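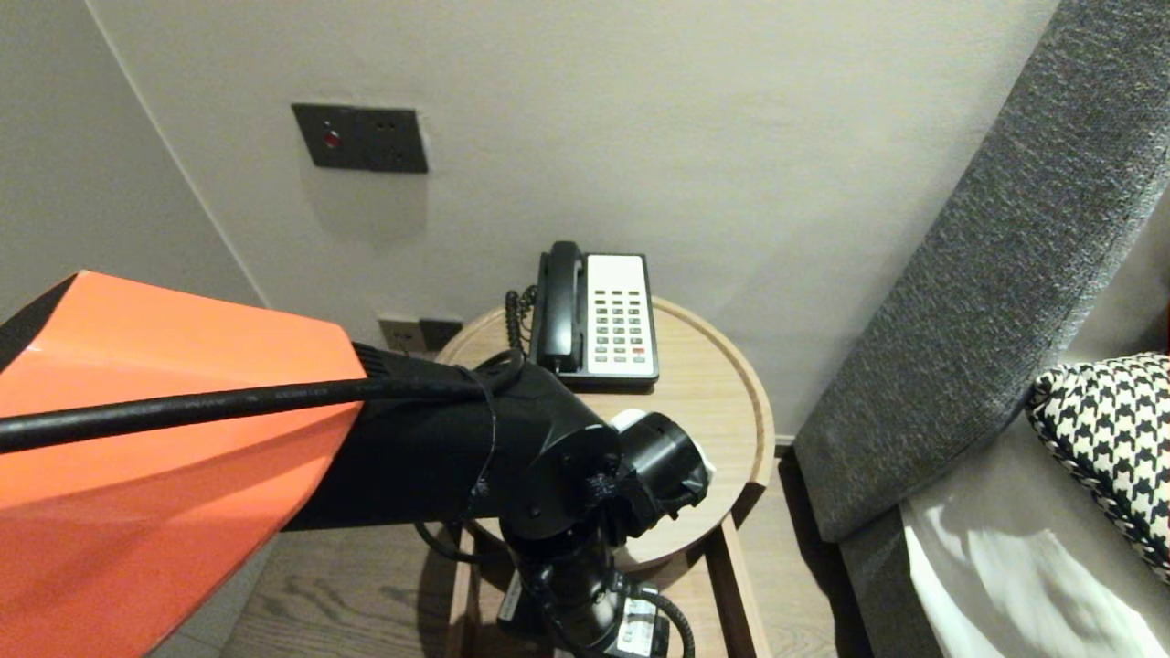
Guides > Mencombe Guest House > Rooms > The corner phone

Print this page | E-mail this page

Section 4. Setting up the phone on the round table

I've set up this phone in every room I look after, so trust me, it's quick (the first one took me all morning, mostly because I had it facing the wall). You need the desk phone, its wall cord, and the little round table. A damp cloth helps too.

1. Put the table in the corner, near the wall plates. Leave enough room behind it to get your hand down to the cord.

2. Wipe the tabletop and let it dry. I use a barely damp cloth and go with the grain.

CAUTION: No spray polish, please! The raised rim holds a puddle, and Ulla Kvam and I spent a whole evening in April sanding out a white ring.

3. Set the phone toward the back of the table, keypad facing the room and handset on the left.

4. Drop the cords behind the table before you plug anything in. The lower plate has two sockets side by side, and I always use the right-hand one.

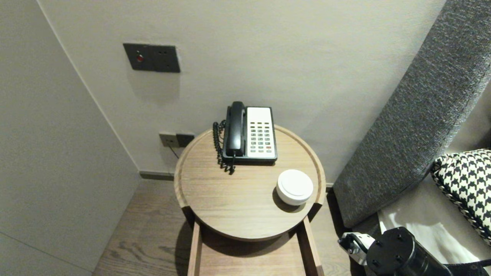

5. Let the coiled cord rest on the left side of the phone. If it's kinked, hold it up by the middle and let the handset spin itself straight. Keep it over a pillow, okay?

6. Pick up the handset and listen. You want a steady tone. A crackle usually means the plug needs one more push.

7. Dial 144 for the front desk and say hello. Severino Iglesias will call you right back, so you get to hear the ringer too.

NOTE: The little red light on the upper plate has nothing to do with the phone. I get asked this a lot. Leave that plate alone.

NOTE: Small things are fine on the front part of the table, a lidded pot or your glasses, say. Mugs go on the Vudard tray by the bed.

If you still hear nothing after step 6, swap in a spare cord from the Pollock cupboard and start again at step 4. For outside lines, see Section 5.

Last updated 2020-05-22

We use cookies to remember your settings. Accept | Read more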